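Break Room Gallery: Snacks, Cups and the Borkowska Counter

The ground floor break room at Trastisix was redone over the autumn and opened again in May. A few people in the other building asked what it looks like now, so Cherry Mae Enriquez put together this page. Pictures are added as they come in, and the notes underneath come from whoever sent them. Older pictures are still on the previous gallery page.

The room budget was $1,000, with $600 going to the counter and shelving. Most of the remainder went on cups, containers and the first order of dry snacks from Truvunby. The chairs are the old ones.

Dispensers were Seung-woo Koo's suggestion. Before that we had open bowls, and the bowls went stale by the afternoon and everyone's hands had been in them. A dispenser keeps the lid on and gives you a portion in a cup. It takes a few goes to learn how far to turn a knob before you have more than you wanted.
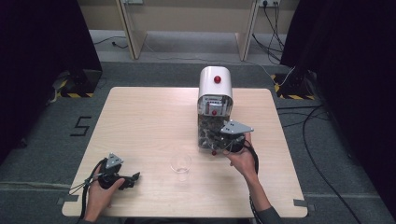

How often should a snack dispenser be cleaned?

Once a week is enough for dry things such as nuts, cereal or coffee beans, and every time you change what goes in it. Empty the container, wash it in warm water with a little dish soap, and leave it to dry completely before refilling. Damp left in the bottom will make the next batch clump.

Dispenser, white top and red knobs, with a clear plastic cup in front of it. The see-through container makes it easy to tell when a refill is due.

Notes on filling

Consolacion Abella does the refills on Friday after lunch. She puts in up to 500 grams at a time, and would sooner top it up midweek than fill it to the brim and have the last of it go soft. The old stock comes out first and goes back in on top of the new. Please don't pour a fresh bag over what is already there.

Sticky things are not suitable. Dried apricots were tried and had to be dug out with a spoon handle. Anything coated in sugar or yogurt leaves a film on the inside, and it gets into the turning part as well. Plain roasted nuts, small crackers and most cereals run well. Large pretzels jam.

If a knob won't turn, stop and turn it back the other way. Forcing it crushes whatever is caught and makes the jam worse. The spare parts are in the drawer with the tea towels, in an envelope marked Brandance.

Notes on cups

Clear cups have been the favourite so far, mainly so you can see how much you have taken. Hold the cup close under the outlet when you turn the knob, as small pieces bounce. A brush and dustpan hang on the hook behind the door for the ones that get away. Cups can be rinsed and used again, and the rack holds them upside down – please leave them that way so they drain.

Edeltraud Görtz has asked that anyone with a nut allergy speak to her before using the room. She keeps sealed packets in the cupboard by the window, along with 2 scoops that are never used for nuts. The contents of each dispenser are written on the card beside the kettle and the card is changed at every refill.

Still to come

Sang-wook Na has offered to send pictures of the shelving and the new tea station once the labels are up. The Borkowska counter is due for a second coat of oil, so it will be out of use for a day while that dries. If you have a picture for this page, send it to Cherry Mae with a line or two about what it shows.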